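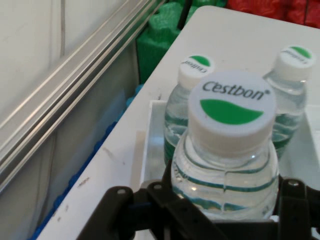
Wednesday, 9:40

Dye bath 14. Same recipe as the last one, same wool, same pot, and of course a different color. Madder is supposed to give brick red. Batch 12 gave brick red. Batch 13 gave something Terence called "expensive salmon," and this morning's skein came up out of the pot the brown of an old suitcase.

Recipe for the record: 500 g of the Skestmont two-ply, scoured Monday night, alum at 15 percent weight of fiber, cream of tartar at 6. Madder from the Goodall bag, the opened one, soaked overnight. Bath brought up slowly and held at 60 C for an hour. I did hold it. The hot plate had other ideas for a while and I caught it at 74, which I'm writing down because I left the same thing out of the notes for batch 9 and then spent a week blaming the sheep.

Water. Everything up to 12 was done with tap water from the old building. 13 and 14 are from the tap here at Bilholm, and the test strip puts it far softer than what we had. Madder likes calcium. Terence Haworth told me this in July and I nodded in the way one does.

Ran four jars on the side with 10 g mini skeins, all from the same mordanted hank:

Jar A, bottled water, as bought. Orange, a bit thin.
Jar B, Bilholm tap. Orange-brown, sulking.
Jar C, Bilholm tap plus a pinch of chalk. Red! An actual red, slightly toward rust.
Jar D, Bilholm tap plus two pinches of chalk. Darker red, but the wool feels like a doormat.

"Pinch" is not a unit. Weigh it next time. The small scale is reading 0.3 g with nothing on it, so zero it first, or find whoever spilled sugar on it.

11:15

Rinsed everything. C bled a little into the second rinse and ran clear by the third. B is still giving off color and I have stopped looking at it. Hung on the rack by the window in order, A on the left, tags on. Please do not tidy them.

Overheating is still a suspect for 14 as well, as madder goes brown when it gets too warm. So I have changed two things at once, like a professional. Batch 15: chalk in, thermometer clipped to the pot where I can see it, no phone calls.

To order: chalk, another kilo of madder (ask Multico if the 115 mesh is any cheaper than the coarse), pH strips, rubber gloves in a size that fits human hands.

Left to do today: scour the next hank, label the jar lids, wipe down the hot plate — it's pink.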